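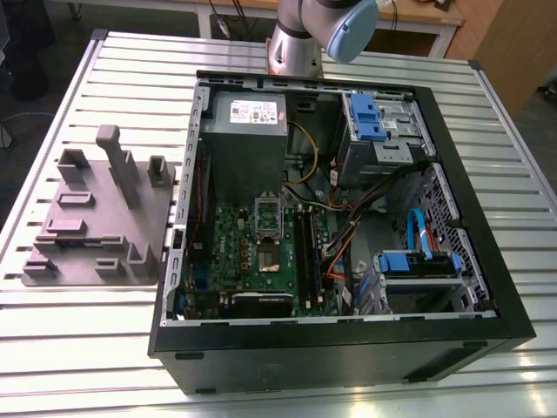
Annick says the slant timing in the pass-tracking sheet is off by a full step on anything thrown left, and that she'd throw out the first batch before anyone on staff sees it. Checked. She's right for the left side; the right side holds up.

Cause: the release mark was set at the snap for three-step drops, but the left-side clips were tagged at the quarterback's second step. Two taggers, two habits. Retagged 17 clips by hand and the offset went away.

**State of the practice data, August**

- Total reps logged: 2467, all quick game, no screens
- Routes: hitch, slant, speed out, fade
- Drops: three-step only. Shotgun reps are in their own tab and not merged yet
- Ball speed from Mavivley, release time from the end-zone tape

Hitch against soft corner is the cleanest set. Release to catch is consistent across all three quarterbacks. Speed out to the wide side is the worst: the ball arrives late, and the late throws are mostly from the far hash. I don't think it's arm strength – the feet are still closed when the ball comes out. Need the low sideline angle to confirm.

Leclerc wants a completion rate per route. Not giving one until drops and bad throws are split. At present both are stored as "inc", so the column can't be used for grading receivers.

Changed the Enum export to write hash as L/M/R. Old files use 1/2/3 and will load without an error but sort wrong. Re-export before comparing.

Evening, 8:40. Solange Chisholm reran the merge with the corrected tags. Left slant now matches right slant at both splits. One fade rep has no receiver number – left blank.

Open:

- split "inc" into drop / throw / breakup
- merge shotgun tab
- 20 reps of speed out from the far hash, low angle, before the next install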